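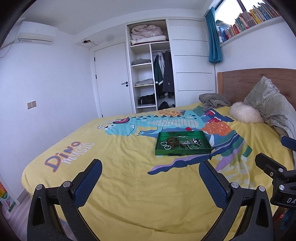

How do you remove tarnish from silver jewelry without scratching it?

Dissolve the tarnish in a warm bath of baking soda and salt in contact with aluminum foil. The reaction moves the sulfur from the silver to the foil, so no abrasive touches the surface.

Line a glass dish with foil, shiny side up or down. Heat 600 ml of water until it steams, then stir in 2 tablespoons of baking soda and 1 teaspoon of salt. Lay the silver flat on the foil. Leave it for 4 minutes, turn it, and check the color.

We use cookies to remember your settings. Accept | Manage

Keep pearls, turquoise, glued stones and anything strung on thread out of the bath. Wipe those with a barely damp cotton cloth. Plastic and resin bangles need only lukewarm water and dish soap.
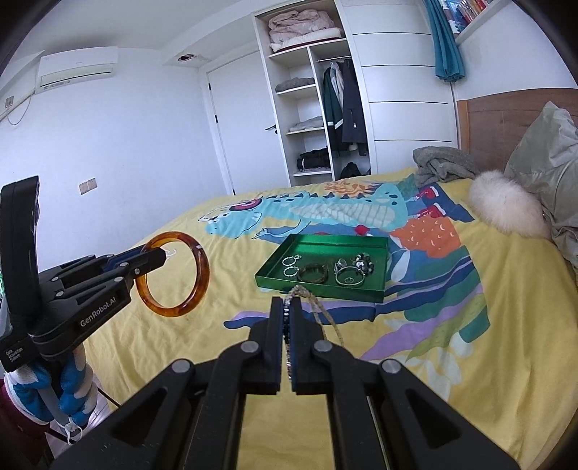

Rinse the silver under running water and pat it dry. Chains and braided strands hold water between the links, so lay them on a towel for 45 minutes before storage. Oxidized finishes will lighten in the bath; clean them by hand with a soft cloth. Store each piece in its own zip bag with the air pressed out.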